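Lavonthorpe Toy and Game Shelf – Your Questions Answered

Last updated February 4, 2018

Who can borrow from the shelf?
Anyone who lives in Lavonthorpe or has family here, and we do mean family in the generous sense (aunts, grandparents, the neighbor who always ends up minding the kids). Stop by with something that has your address on it, and Stela Pop will get you signed up and probably tell you about her new grandson while she's at it.

How long can I keep things?
22 days for most items. Balls and outdoor toys go out for 11, as there is always a line for them once the weather turns nice.

Can I borrow a ball for a smaller child?
Yes, please do! The teal basketball with the astronaut and the rocket is a small one, and little hands seem to get along with it very well. If it feels soft when you pick it up, ask us for the pump before you head home.

What about the bags of little pieces?
Those stay in their clear bags, with the top closed, all the way home and all the way back. We know a piece or two will wander off under a couch now and then – just tell us and we'll make a note. Please keep them away from babies and from anyone who still puts everything in their mouth.

Is the blue and white box with the handle for borrowing too?
It is, on its own or along with a bag of toys. Carry it by the handle with the lid shut, and give it a wipe with a damp cloth before it comes back to us.

Do you lend furniture?
Only small pieces, such as the wooden stool. We put stools upside down on the table when we're sorting, and you're welcome to lift one down and try it for height.

What does it cost?
A family card is $12 a year. If that's a stretch right now, have a quiet word with Veronica Chiriac and she'll sort something out.

When do you take donations?
All year, though October is our big month. Clean things with all their parts are easiest for us, and we're always glad of building toys.

What's out on the table? 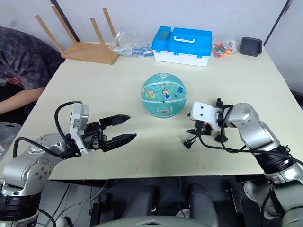
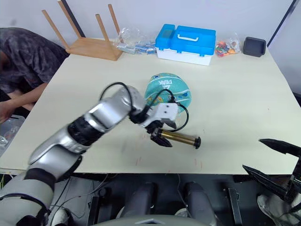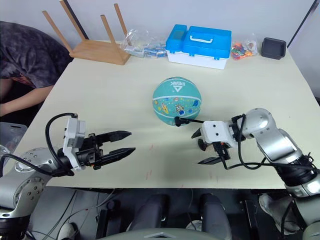 On the table in all three: the teal basketball and the upside-down stool.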